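Flirnirbridge Releases Tisix Update for Two-Handed Manipulation

Software

The Flirnirbridge robotics software office has released an update to Tisix, its open toolkit for turning hand-held gripper recordings into training data for robot arms. The August release is available to all partner laboratories and replaces the spring version, which will receive security fixes only.

The main change concerns timing. Earlier versions processed the left and right grippers as separate recordings and matched them at the end. Tisix now estimates both paths together, on one clock, and marks any stretch in which either gripper loses track of its surroundings. Marked stretches are held out of training until an operator has reviewed them.

The planning module, developed with Jirier, has also been revised. It checks each recorded path against the joint limits of the target arm before training begins. In tests on 13 household tasks, the new check rejected more than 7 percent of recordings that the previous version had accepted. The tasks included folding clothes and moving items between a bed and a basket.

Support for the Hoàng controller is included for the first time. Users of other controllers should keep their present settings files, as the format has not changed. Recordings made with the spring version must be processed again before they can be combined with new ones.
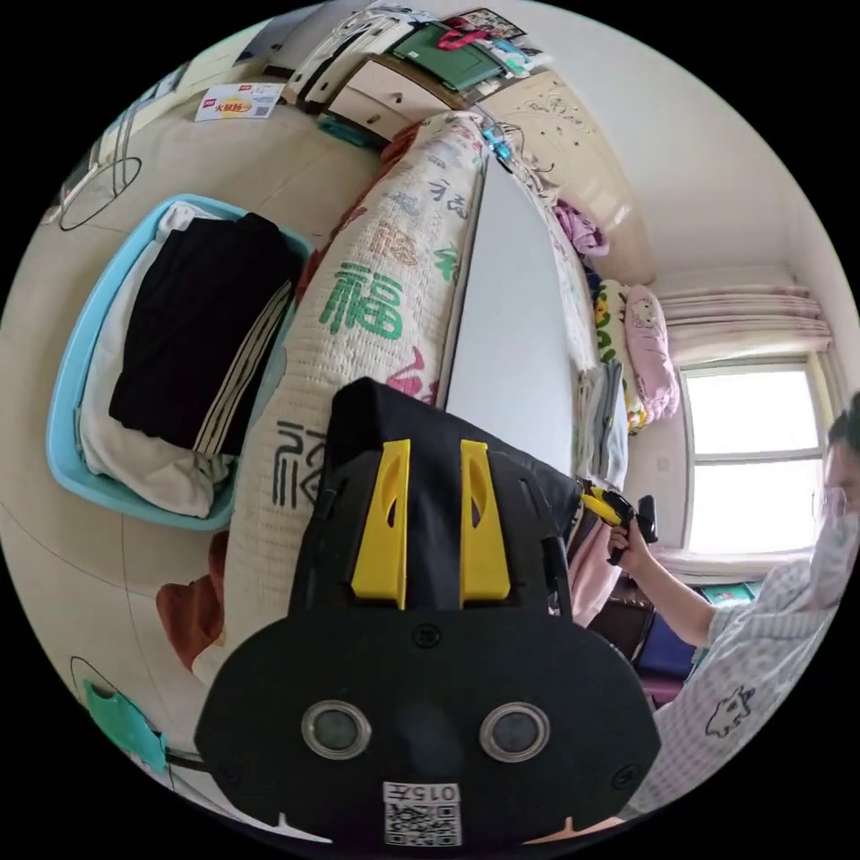 Reading time: 2 minutes

Hand-held grippers in use in a bedroom. Release notes and installation instructions are posted on the Tisix project page. Laboratories that need help with the change may write to the software office, which answers requests within five working days.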